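Fitted sheets and the rooms they end up in

Pirjo Heiskanen has spent 19 years in textile testing, the last three of them at Stavley, where she runs the bedding bench. Her current subject is the fitted sheet after repeated laundering: how much it shrinks, where it loses its grip, and what the person making the bed can do about it.

The bench has logged 1,738 wash cycles on the present series. Heiskanen works from dimensions taken before the first wash and again at set intervals, with the fabric laid flat and conditioned overnight.

"Length goes first," she says. "Cotton is under tension along the warp when it is woven and finished, and washing lets that tension out. Width changes less. A sheet that was generous at the corners in the shop can be tight at the foot of the bed after a few months."

Tightness is the property most people judge by eye. Heiskanen is cautious about it. A surface without wrinkles may mean the sheet fits, or it may mean the elastic is carrying more load than it was designed for. Her test is to lift one corner and see whether the adjacent corner follows. If it does, the pocket is too shallow for the mattress.

The fold line is a separate matter. Sheets stored in a cupboard under other linen take a crease that stretching does not remove, and the center crease is usually the most persistent because it is folded first and pressed by every later layer.

"It is a storage mark and has nothing to do with quality," she says. "Fold it while it is slightly damp and you set it. Fold it dry, with the stack kept low, and most of it drops out after a night's use."

On colors she is brief. Pale grays and greens hold up well in her records, and mid-blues fade first along pillowcase hems. She advises washing cases with the sheet they belong beside, even when the colors differ, so that the set ages together.

Part of the work takes place outside the laboratory, in furnished bedrooms. An upholstered headboard changes how a bed is made, she notes. Channel tufting collects lint in the grooves, and a sheet dragged across it during changing brings that lint back onto the mattress. She vacuums the channels from top to bottom before stripping the bed.

She has a view on cartons, too. Cardboard sheds fiber and carries floor dust on its base, and a large box set on a made bed will leave a gray outline on a light sheet — faint, but measurable with a reflectance meter. Her recommendation is to put down a towel first, or to unpack in the hall.
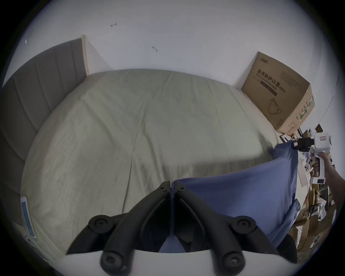
Elastic and corner depth

The second half of the conversation concerned elastic. Stavley compares two tapes, Cladix and Soltex, sewn into otherwise identical sheets. Heiskanen declined to name a preference while the series is still running. She did say that drying temperature has so far mattered more than the choice of tape, and that she line-dries her own sheets at home.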